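Larnberg Panel Easel and Drying Rack
Set-up Guide

Section 4: Mounting, leveling and storing painted panels

Read Section 3 (Assembly of the mast) before you start. The mast must be fully bolted to the base and both rear casters must be locked. The steps in this section apply to stretched canvas, linen on board and rigid wood panels. For unstretched paper, go to Section 6.

4.1 Parts used in this section

Lower tray with felt strip
Upper clamp with thumb knob
Side stops, left and right
Rack arms with silicone sleeves
Hex key (supplied in the accessory pouch)
Spirit level (not supplied)

4.2 Mounting a panel

1. Loosen the thumb knob on the upper clamp and slide the clamp to the top of the mast. Tighten the knob by hand.

2. Set the lower tray at the working height. The tray locks in the slots on the front of the mast. Push it down until both hooks are seated.

3. Rest the bottom edge of the panel on the felt strip. Keep the panel centered on the mast. An off-center panel will turn when pressure is applied near one edge.

4. Lower the upper clamp until the lip touches the top edge of the panel. Tighten the knob until the panel no longer shifts, then add a quarter turn.

5. Slide the side stops inward until they touch the panel. Tighten each stop with the hex key.

CAUTION: Do not tighten the upper clamp against a stretched canvas with loose corner keys. The stretcher bars can bow and leave a permanent ridge along the top edge of the painting.

CAUTION: The maximum panel weight is 65 pounds, including any frame. Weigh framed work before mounting it.

NOTE: On easels supplied with the Reinholz clamp, the lip is reversible. Use the narrow side for panels and the wide side for framed work.

4.3 Leveling

1. Place the spirit level on the lower tray.

2. Turn the front feet until the bubble is centered. Turn clockwise to raise a foot.

3. Check the mast with the level held upright against its side. Correct any lean with the rear adjuster.

4. Tighten the lock nut on each foot. Check the tray again, as tightening can move the foot slightly.
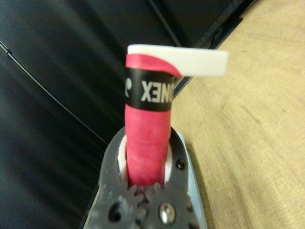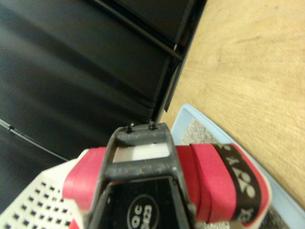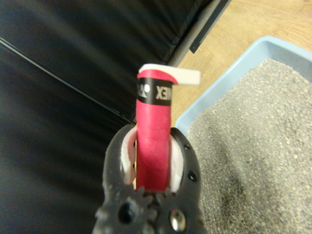

YONEX band on the red grip, second picture.

4.4 Setting the tilt

1. Hold the mast with one hand and release the tilt lever.

2. Move the mast to the angle required. Vertical is suitable for most oil work. Tilt the mast slightly forward to reduce glare from overhead lights and to keep dust off a tacky surface. Tilt it back for thin washes that would otherwise run.

3. Close the lever fully. It must lie flat against the bracket.

CAUTION: Never release the tilt lever with a framed panel mounted unless a second person is supporting the panel.

4.5 Using the drying rack

The rack arms fit the rear of the mast and hold panels on edge, painted side out.

1. Fit the lowest pair of arms first. Both arms in a pair must be at the same height.

2. Slide a silicone sleeve over each arm and press it up to the stop.

3. Load the heaviest panel on the lowest pair. Work upward with lighter panels.

4. Leave a clear gap between neighboring panels. Air must reach the full painted surface. Thick passages, and colors that dry slowly in oil, need a wider gap.

5. Do not cover wet work with plastic sheet. A loose cotton cover may be hung from the top pair of arms, provided it does not touch any paint.

NOTE: A surface that is dry to the touch may still be soft underneath. Do not stack panels face to face after removing them from the rack, even with glassine between them.

4.6 Care of contact surfaces

Wipe the felt strip with a dry brush after each use. If paint gets on the strip, replace it (part 2122). Solvent will dissolve the adhesive under the felt. The silicone sleeves may be washed in warm water with mild soap. Dry them fully before refitting.

Check the thumb knob thread every 200 mountings or once a year in May, whichever comes first. Apply one drop of light machine oil to the thread and wipe off the excess. Keep oil away from the clamp lip.

4.7 Ordering replacement parts

Felt strips, sleeves and clamp lips are supplied singly. State the part number and the color of the mast when ordering. Write to Araceli Bañuelos, Parts Desk, Larnberg.

Section revised 31 July 2025. Technical review: Evaristo Maldonado.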